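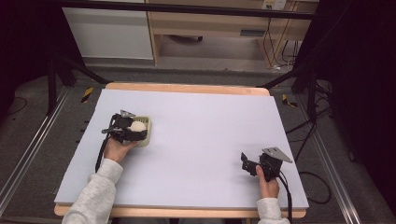 **Thérèse Ross**
Builder and page keeper, Futska hand grippers

# Futska: the second pair

Futska is a pair of hand-held grippers that Rosaire Gill and I have been building at Arsenault, the shared workshop behind the old Jikatlow yard. You hold one in each hand, work the jaws with your fingers, and pick things up. The first pair was finished last February and lived a hard life. These are the second pair, and they took us about 10 evenings, not counting the two we lost to the printer.

I've kept the writing short. The full parts list comes to 152 lines if you include every washer, and it is pinned up by the lathe for members who want to copy it. What follows is mostly the bits people asked me about at the last open evening.

## Bodies and plates

The bodies are black plastic and boxier than the first ones, which had a curved back that looked nice and was a pain to clamp while drilling. Each has a metal plate on top. The two plates are different sizes. We had a good offcut for one and cut the other to a triangle, and so far I can't tell the difference when holding them.

A cable comes out of each gripper and runs down past the hand. On the first pair it came out at the side and I kept catching it with my sleeve. Rosaire moved the exit to the underside and I have stopped swearing at it, although you do still need to leave some slack before you reach across the board.

The small green basket gets picked up a lot. Its sides are slotted, so the jaws have an edge to close on, and with a fluffy white ball inside you soon learn to lift it level.

## Fingers

The fingers are plain blocks with a squared end and small round holes along the top face. We tried three shapes before this one. The first was too thin and flexed when you squeezed. The second had a hooked tip, which was good for handles and hopeless for everything else. The third was fine but took so long to print that Rosaire refused to do another set.

What we have now goes on the printer before supper and is ready to clean up by morning. I take the sharp corner off with a file and leave the faces as they come. A slightly rough face grips better than a polished one, and I did polish one, 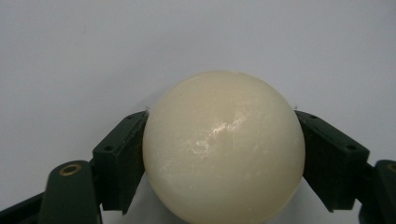

so I speak from experience. It took most of a Saturday and the finger went in the scrap box.

We may add rubber at some point. Rosaire has a sheet of it left from a Prindis pump repair and would like to use it up. I'd sooner learn what the bare plastic can do first. Rubber hides a badly lined-up jaw, and I want to be able to feel it when one side closes before the other.

## Linkages and bushings

The arms behind the fingers carry small bushings. On the first pair we let the screws turn straight in the plastic. It was quick to build and the holes went oval within a couple of months, so that by summer you could rattle the jaws like a box of matches.

If you are copying ours, ream the holes by hand. Print them a touch small, open them out slowly and press the bushings in with the vice. Please don't use the hammer. I split two arms that way and there is still a dent in the bench. Put the pair of arms for one gripper through together, from the same setting, or the jaws won't meet in the middle.

Full travel is 54 mm, measured between the tips with the jaws as far apart as they'll go. The first pair opened wider, but the last part of the movement was at such a poor angle for the finger

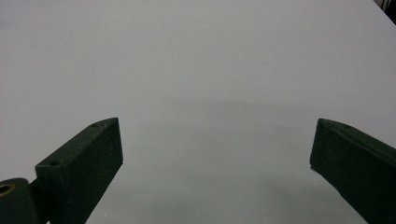

that you had to shift your grip to start closing again. Giving up that bit of travel was Rosaire's idea. I argued against it for a week and then tried his version, and it is much easier on the knuckles.

## Working surface

We work on a large pale foam board laid over a wooden table. It is kinder to the fingertips than bare wood when you come down too hard, and small things show up well against it. It does mark, so please keep the craft knives off it.

## Still to do

- Take weight off the bodies. I'd like to lose 100 grams from each, mostly from the thick wall at the back.
- Cut a matching pair of plates.
- Clean the fluff off the finger tips more often. A soft toothbrush does it.
- Write out the assembly order properly. At present it is in Rosaire's head and on the back of an envelope.

The drawings are in the Futska folder on the workshop computer. Use the ones marked "second" — the older set still has the oval holes problem. If you print a pair for yourself, tell me how the arms went, and leave the reamer in the drawer when you've finished with it.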